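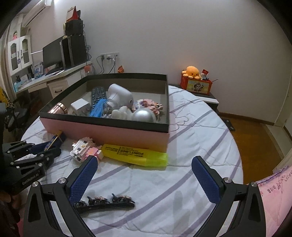

*Pink box with a black rim, remote and hair dryer inside*

# How to ask a public question at your council meeting

I've now stood up at full council four times, and the first time I did it so badly that the chair had to ask me whether there was a question coming. (There was. It was on the back of the sheet, and I'd forgotten to turn over.) So this is what I'd tell anyone on our side of town who's cross about something and wants an answer from the people who decide it.

I live in Plumard, and the rules I'm quoting are Plumard District Council's. Yours will be a bit different, but most councils in England work along the same lines and you'll find the same bits under slightly different names.

## 1. Find the right meeting

Full council is the big one, with everybody there and a public gallery. It's also the slowest way to get anything done. If your gripe is about a particular thing, look for the committee that deals with it: planning, licensing, housing, scrutiny. My first question was about the closure of the day centre on Vornier Road, and I took it to full council when it should have gone to scrutiny three weeks earlier, while there was still a decision to argue with.

Go to the council website and look for "Meetings", "Committees" or "Democracy". There should be a calendar. Click on a committee and you'll get its old agendas and minutes, and do read a couple of sets of minutes! They're dull but short, and you'll soon see whether your subject has come up before and who was asking about it.

## 2. Read the standing orders (only the bit you need)

Every council has a constitution. Ours is a PDF and the part on public questions starts on page 270, which tells you how keen they are for you to find it. Don't read the whole thing. Open it, press Ctrl+F and search for "public question" or "questions by the public". Then write down:

- the deadline for sending your question in
- the word limit
- whether you have to live or work in the district
- how many questions one person can ask
- whether you get a follow-up (it's called a supplementary question)
- how long is set aside for the whole item

In Plumard it's 15 minutes for everybody. If six people have put questions in and you're sixth, you may well get a written answer and a nice sit down.

Watch the deadline wording. "Three clear working days" doesn't count the day you send it or the day of the meeting, and weekends don't count either. I missed one in March by sending it on what I thought was day three. Now I send everything a full week ahead and don't do the sums.

## 3. Write one question

One! You'll have nine. Pick the one where the answer would change what you do next.

A decent public question asks for something that can be checked afterwards. A date, a cost, a document, a name of a report. Compare these two, both mine:

> Does the council agree that the people of Vornier Road have been treated disgracefully?

> On what date was the equality impact assessment for the Vornier Road day centre completed, and will it be published before the cabinet meets?

I asked the first one. I got two minutes of how much the council values its older residents. A neighbour of mine asked the second at the next meeting and got a date, plus a yes.

Keep the background to a sentence or two. My first draft was 503 words and our limit is 100, so most of it had to go, and I was very attached to some of it. Read it out loud with a timer. If you run out of breath, so will everybody's patience.

Also leave out anything about individual officers. Councillors are elected and can be asked about what they decided, but a question that has a go at a named member of staff will usually be rejected before it gets anywhere near the agenda.
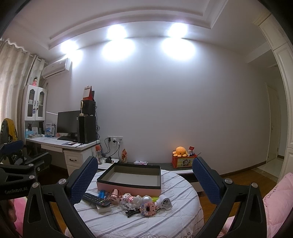 *Box on the bed, with the remote in front of it*

## 4. Send it in properly

Email it to Democratic Services (some places say Committee Services or Member Services). In the subject line put "Public question" and the name and date of the meeting. In the email itself put:

1. your full name and postcode
2. which meeting it's for
3. who it's addressed to, normally the leader, the committee chair or the cabinet member for that area
4. the question, exactly as you'll read it
5. whether you'll be there in person

Ask them to confirm they've got it. If you've heard nothing by the next working day, ring. The people in that office are, in my experience, lovely, and they'll often tell you if your wording is going to trip over a rule while you've still got time to fix it.

If they turn it down, ask which rule it broke. You're allowed to reword and resend as long as the deadline hasn't gone.

## 5. Plan your supplementary

After the answer, the chair will probably ask if you've got a supplementary. You've got a few seconds and everyone's looking at you, so write two beforehand: one for if the answer is helpful and one for if it isn't. Mine for a woolly answer is nearly always the same: "Thank you. When will that be decided, and by whom?"

It has to follow on from your question or the answer. You can't use it to sneak in number two of your nine.

## 6. On the night

Get there early. Our meetings are at Cartwright Hall and the side entrance is the one that's open, whatever the sign says. Tell the clerk you've arrived and they'll show you where to sit and how the microphone works (press, wait for the red light, speak).

Print your question in big type, on one side only. Please learn from me on that.

Read it as submitted. Don't answer back during the reply, even if it's rubbish, and scribble down what's said. Most meetings are webcast now, so you can go back over it, but the recording at ours sometimes takes days to appear.

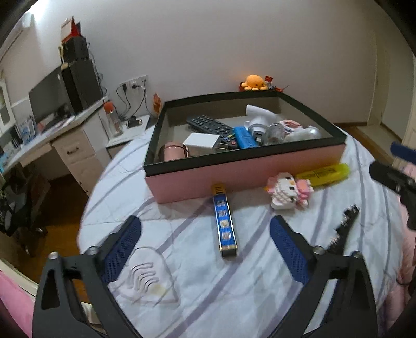 *White cloth with a wavy line pattern*

## 7. Afterwards

Quite a lot of the good happens here. If you were promised a written reply, email the next morning and say so politely, quoting the promise. When the draft minutes come out, check that your question and the answer are both in there. Ours once had the answer down as "the member responded", and I got that changed by asking.

Tell other people as well. I put my answers up on our Lollora group, and somebody there was already running a petition on the same thing. It ended up with 1,897 signatures, which was enough under our rules to force a proper debate. Petition thresholds vary hugely from one council to the next, so look yours up (same PDF, search "petition").

And copy in your own ward councillors, whichever party they're from. They can ask questions too, with a lot more time than you get, and a resident who's already got an answer on the record is quite handy to them.

## A few odds and ends

**Can I ask by video?** At some councils, yes, but usually the clerk or chair reads it out for you. Ask when you send it in.

**Can I film it?** Generally you can record a public meeting in England. It's polite to let the clerk know, and don't point it at the people in the gallery.

**What about elections?** In the run-up to polling day, councils get very cautious about what they say and publish. Check the rules for that period before you plan anything around it.

**Is it the same for parish councils?** Much looser. Ours just has an open slot at the start and you put your hand up.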